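The Sekport Exercise

The District of Sekport Office of Preparedness convened its winter continuity exercise at the Sanalora Community Hall. The exercise assumed the loss of the causeway, the loss of electrical service to 3000 residents, and the absence of outside assistance for four days. Participating organizations had been notified in writing and were asked to bring their current plans.

Qiuyue Yan presided. She had drafted the scenario herself and had read it so often that she no longer believed any part of it except the causeway.

"The time is now six in the evening," she read. "The water has reached the lower road. Organizations will state their first action."

The representative of Sovitz Cold Storage stated that Sovitz would move to its reserve generator. The representative of the clinic, Suqin Deng, stated that the clinic would request fuel from Sovitz. A pause followed, during which both parties consulted their plans. It was established that the Sovitz plan relied on fuel held at the clinic.

"Please enter that in the record," said Qiuyue Yan.

Yutong Song entered it.
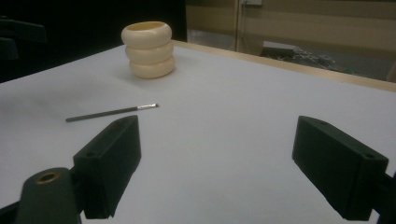 A brush and a ringed, cream-colored object on a white tabletop.

The second period concerned shelter. The hall was rated for 200 persons. The scenario supplied 1675. Wanting Tian, representing the Tang Street Residents' Association, asked leave to speak outside the order of business, and leave was granted.

"My association was not consulted on the shelter figure," she said. "Had we been, we would have informed the Office that our people will not come to the hall. They will go to Haiyan Fan's house."

Qiuyue Yan turned to the annex. "There is no such facility listed."

"It is a house," said Wanting Tian. "It stands on the hill. In the January flood there were people on the stairs and people in the bath. She had soup going before the siren."

The representative of Sovitz observed that a private residence could not be designated without inspection. Suqin Deng observed that she had spent two nights of the January flood on those stairs, and had treated a broken wrist there by the light of a bicycle lamp. The representative of Sovitz, after some time, said that he had been in the kitchen.

Yutong Song asked whether this should be entered in the record. 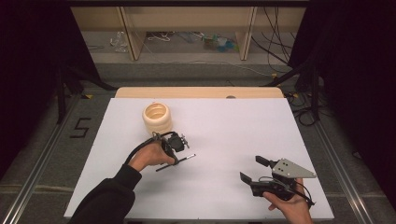

The presiding officer did not reply at once. She had been in the district office that January, with a working telephone and a list of 1000 names, and had called each one in order. A great many had not answered. She had marked these as unaccounted for, and had carried the list home in her coat when the water fell. It had not occurred to her, then or in the months of drafting since, that they might all have been in the same place.

"Is Haiyan Fan a participant in this exercise?" she asked.

"She was not invited," said Wanting Tian.

"Does she have a telephone?"

"She does not pick it up when she has company."

Qiuyue Yan closed the annex. She announced that the exercise was suspended at six in the evening, scenario time, with the water at the lower road, and would resume at another location. The organizations gathered their plans. The hall was locked in accordance with procedure, and they went up the hill in a line, Wanting Tian leading, to ask whether they might come in.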